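Cuaderno de taller, agosto. Ensayos de lavado y encogimiento, géneros de punto

8:40. Arranco el baño termostático y dejo estabilizar a 40 °C. La sonda de inmersión y el termómetro de vidrio difieren en dos décimas; me quedo con la sonda, que está calibrada. Densidad del detergente de referencia a temperatura ambiente: 1,015. Coincide con la hoja de Gerlach que tenemos en la carpeta, de modo que doy el bidón por bueno y anoto el lote en la etiqueta.

Objetivo de esta tanda: separar cuánto del encogimiento a lo largo viene de la relajación del punto y cuánto del secado en tambor. En la tanda anterior mezclamos las dos cosas y los números no servían para nada. Mareike Kleinschmidt propuso secar en plano la mitad de las probetas y pasar la otra mitad por el tambor, con el mismo lavado previo para todas. Así se hace.

Probetas cortadas de la pieza Nestau, jersey simple, acondicionadas desde ayer en la sala. Marcas con hilo de coser y no con rotulador, que en el punto oscuro se pierde al primer lavado. Distancia entre marcas: 350 mm en las dos direcciones. Ojo con la regla metálica larga, tiene el cero comido; medir desde 10 y restar.

10:15. Primer ciclo. Carga completada con lastre de poliéster. El lastre viejo suelta pelusa y habría que retirarlo, queda pendiente. Humedad relativa de la sala al cargar: 66 %. Está un punto por encima de lo que quiero, pero dentro de tolerancia.

Nota sobre el centrifugado: la máquina Grorine hace un arranque brusco y luego corrige. El desequilibrio aparece cuando las probetas se enrollan en el lastre. Las cosí en tubo y mejoró bastante. Si alguien repite el ensayo, que use puntada larga y tensión floja; con la tensión normal la costura frunce y tira de la columna de mallas, y eso se lee después como encogimiento.

12:30. Sale el primer ciclo. Las probetas en plano van a la rejilla, sin estirar, alisando solo con la palma. Las de tambor, a temperatura baja. No se plancha ninguna antes de medir.

Sobre el aspecto, aparte de las medidas: en el punto jaspeado azul marino cuesta juzgar el cambio de color a simple vista, porque las motas oscuras dan una variación propia que tapa la pérdida de intensidad. Para estos géneros conviene medir en cuatro posiciones girando la muestra y promediar. El estampado blanco se evalúa aparte (grietas, bordes levantados), siempre con la prenda extendida.
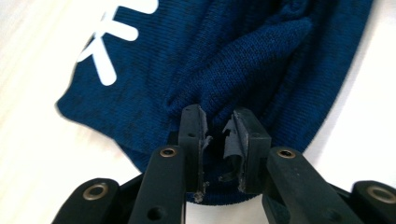
Última modificación de esta página: agosto, 17:52

15:20. Lectura de las probetas en plano, tras reacondicionar. Encogimiento medio a lo largo: 2 %. A lo ancho no hay cambio que se distinga del error de lectura. Mareike midió a ciegas la misma serie y le sale lo mismo, salvo en una probeta con la marca inferior torcida. La descarto.

16:05. Las de tambor siguen sin estabilizar, pesan más de lo que deberían. No las mido hoy. Mejor dejarlas en la sala toda la noche que apuntar un valor que luego haya que corregir.

Espirilidad: se ve giro en las probetas tubulares, siempre hacia el mismo lado. Es coherente con un hilo de torsión alta sin vaporizar. Preguntar a Mendmont si vaporizan las bobinas antes de tejer o lo dan por hecho — en la ficha técnica no figura.

Pendiente:
Medir las probetas de tambor a primera hora, antes de encender el baño.
Cortar otras 2 probetas para sustituir la descartada y tener una de reserva.
Cambiar el lastre.
Pedir una regla nueva. La del cero comido, a la caja de trazado.
Pasar los valores a la hoja común. La columna "ancho" tiene la fórmula mal, divide por la medida final; la inicial es la que vale.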